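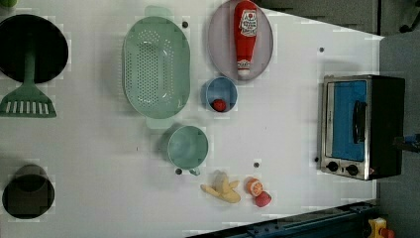 Vultum surface care kit: review

The Vultum kit is a dilutable neutral cleaner with a trigger bottle and a set of microfibre cloths, sold for hard indoor surfaces. I bought it to replace the supermarket spray used on benches, tables and equipment covers in a shared workroom. It was in daily use for five weeks before I wrote any of this.

What is supplied

One flask of concentrate, one empty 600 mL trigger bottle, a dosing cap and seven cloths. The cloths come in two weights. The lighter ones have a flat weave and are intended for finishing; the heavier looped ones are for the wet pass. Both weights are the same colour, so they were mixed up by the end of the first day and I marked the corners with a laundry pen.

The instructions are a folded sheet in small type. Dilution is 30 mL of concentrate to a full trigger bottle, topped up with cold water. The dosing cap is moulded with a single line at that volume and has no half mark, which is a nuisance if you want to make up a smaller batch.

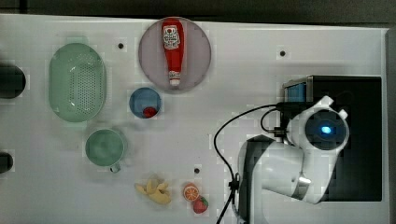

Cleaning performance

On smooth pale surfaces the standard dilution removed pencil, fingerprints and dried tea in one pass. Ballpoint faded but stayed legible. Permanent marker did not shift at all, and the label makes no claim that it will. Adhesive residue from masking tape needed a second application left to stand, then firm pressure with a looped cloth.

Food colouring was the weak point. A spot of beetroot juice left overnight was still visible the next morning after three attempts. The older Harries concentrate, which I had kept the end of, took the same stain out in two, though it smells strongly of pine and leaves a tacky film if you overdose it.

Vultum has almost no scent. Catrin Jarman, who shares the room and reacts badly to perfumed cleaners, had no complaints.
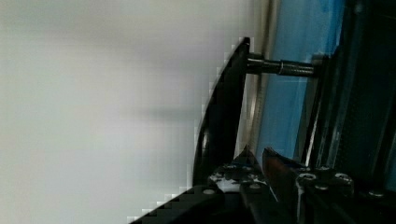
Residue is where most neutral cleaners are separated. I checked for it by wiping, leaving the surface to air dry, and looking across it at a low angle with a torch. On pale grey or white there was nothing to see at the stated dilution. Dark finishes are the harder test, and a tall black piece with a bowed edge like the one in the photo is the worst sort of shape for it: light catches a curve in a narrow strip, and any haze sits right in the highlight. On a gloss black lamp shade with a similar curve I could find faint streaks after one cloth. Finishing with a dry flat-weave cloth removed them. Halving the dose also removed them, with some loss of cleaning power.

Trigger and bottle

The trigger gives a fairly coarse spray on its widest setting and a usable jet on its narrowest. There is no foam setting. It primes in four pulls from dry and has not leaked when stored upright. Laid on its side in a tub, it wept slightly at the collar until I tightened it past the point where it felt finished. 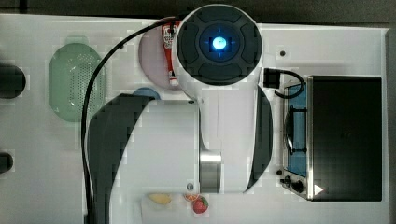 The dip tube stops short of the base, leaving a shallow layer of solution that can't be sprayed. Tilting the bottle forward recovers most of it. The Zino bottle I used previously had a weighted tube and emptied completely, and it will thread onto the Vultum collar if you want to swap the parts over.

Cloths after washing

Washed warm without softener, the looped cloths kept their absorbency. Two of the flat ones have begun to fray at the hem. Replacements are sold only as a full set.

Verdict

A good low-odour cleaner for routine work on pale surfaces, let down by an average bottle. Buy the concentrate alone if you already own a decent trigger. For kitchens that see a lot of strong food stains, I would stay with Harries and rinse afterwards.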